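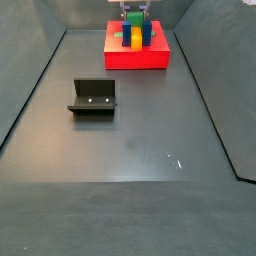
Figure 9.1 Green, blue and yellow blocks on a bright red box

Chapter 9
Borrowed Color: Skin, Dresses and the Rooms Around Them

By now you have planned a timeline, met a nervous family or two, and learned (in Chapter 2) how to set a white balance in a hurry. You may be feeling pretty good about color, and you should be! But sooner or later every wedding photographer comes home from a lovely afternoon, opens the files, and finds a bride whose white dress has gone green all along the hem.

Our own lesson came at the Cestemora, a small hotel in Lenia with a ballroom painted the deep red of canned cherries. We made 109 portraits in that room before dinner, most of them close to the wall, and the groom's left cheek looked sunburned in nearly every one. The white balance was fine. The wall was simply sharing its color with everybody who stood near it.

Photographers call this a color cast from bounced light, and it behaves differently from the overall cast you get from tungsten bulbs. It lands on one side of a face and leaves the other alone, so a single slider can't fix it. 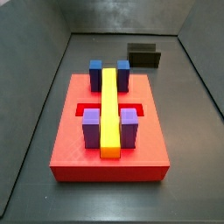
Figure 9.2 Yellow bar on a coral-red base

Pale fabric and skin are where you will notice bounced color first, and under the chin is usually the worst of it. It does show up on stronger colors, though. Look at the yellow bar in Figure 9.2 — its top is a clean lemon yellow, while the front end shifts to a warm orange where it catches red from the base underneath. Now think of a bridesmaid in a yellow dress on a red carpet, and you'll have a fair idea what her skirt is up to.

In the pages ahead we'll walk through choosing a spot in a strongly painted room, turning a couple away from the wall, and repairing one cheek at a time when you had no choice. The practice exercise on page 224 needs only a friend, a white shirt and a large sheet of colored poster board.

Terms to know: bounced light, color cast, local correction, neutral surface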